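In defence of the silly tablecloth

My aunt Noreen Geraghty had a good tablecloth. It lived in a drawer in tissue paper and came out at Christmas, and we all ate as if the gravy might go off. I remember my cousin Donal tipping a beetroot onto it when he was 8 and the whole room going quiet. I couldn't tell you one other thing about that dinner.

So I've gone the other way. I think a kitchen table ought to wear something you don't mind ruining, and if it's a bit daft, all the better. I know this puts me on the wrong side of people with taste (hello, Ailbhe, I saw your face). She has bare oak and a lot of coasters, and it's gorgeous, and I spend every visit holding my mug in mid-air like a waiter.

The thing about a plain cloth is that it shows everything. One tea ring and you're scrubbing. A busy print swallows jam, biro, glitter glue, the lot, and you get to sit down for 2 minutes instead. Children will sit at it too! I've had small visitors who wouldn't look at a carrot anywhere else pick a favourite character and eat on top of it quite happily. 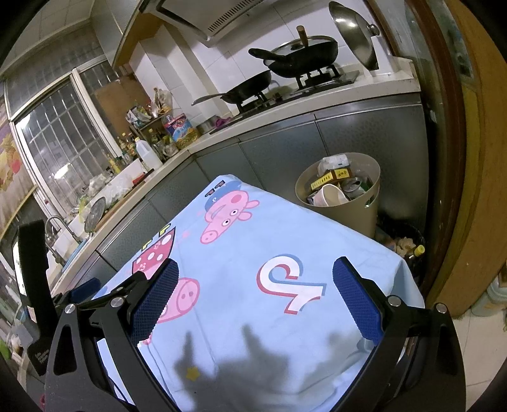
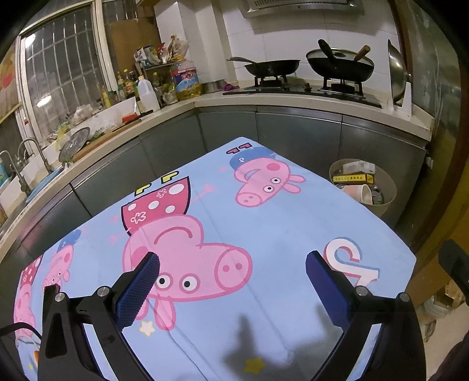
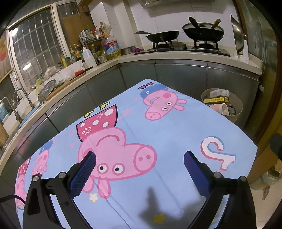

Pigs on pale blue

I paid less for my last one than I'd pay for a sandwich in Fahy, and when it gets too grim I'll buy another. Yes, I know, buying cheap and often is its own sort of sin, and my neighbour Nandi Xaba has told me so over the hedge. She's had the same linen for 16 years. But she also irons it, and I'm not doing that for anybody.

What I'd really like is for us all to stop saving things. Use the nice glasses on a wet afternoon in October. Noreen's good cloth came to me in the end, still in its tissue, with one faint pink mark near the hem. I've had it out twice since, and both times we had beetroot.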